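Grout sealing thread, for anyone retiling a wet area this year. I keep getting the same three questions so I'm putting the answers in one place.

14 replies 31 shares

Cement grout is porous. Sealer doesn't make it waterproof, it slows the uptake of water and anything coloured. The waterproofing is the membrane under the tile. If that has failed, no sealer will help.

Penetrating sealers soak in and leave no film. Topical ones sit on the surface, look glossy for a while and then peel in the shower. I only use penetrating.

6 replies 9 shares 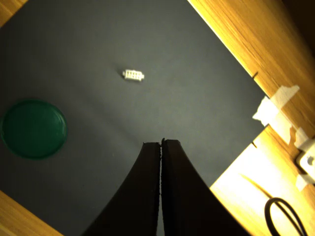
Cure time. The Grustano bag says three days. In August my bathroom sits at 12 degrees overnight, so I leave it a week. Seal too early and you trap moisture, and the joints dry blotchy.

Coverage. My floor plus shower walls took 200 mL of Trusia for the first coat and less than half that for the second. The label figure assumes wide joints and dense tile. Narrow joints use less, unglazed tile uses a lot more.

2 replies 4 shares

Application: small foam brush along the joint, wait ten minutes, wipe the tile faces with a dry cotton cloth. Residue left on glazed tile goes hazy and you'll be at it with solvent the next day.

Piyumi Wanigasekara asked about epoxy grout. It doesn't need sealing. It also sets fast and is miserable to clean off textured tile. Mix half units.

11 replies 7 shares
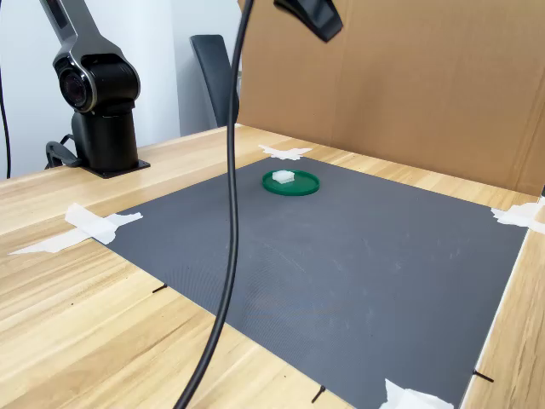 Filipa Amaral

Testing an old floor: put a few drops of water on the joint. If the grout darkens within a couple of minutes, it's due for another coat. If the water beads, leave it alone.

Cleaning matters more than brand. Vinegar etches cement grout and takes the sealer with it. Use a neutral pH cleaner, diluted as per the bottle, and rinse.

5 replies 12 shares

Don't seal the joint where the wall meets the floor. That one should be silicone, colour matched if you care. Grout in a change of plane cracks within a year or two, sealed or not.

Lernov silicone in mid grey is the closest match I've found to Grustano's slate. It dries a shade darker than the tube cap.

3 replies 2 shares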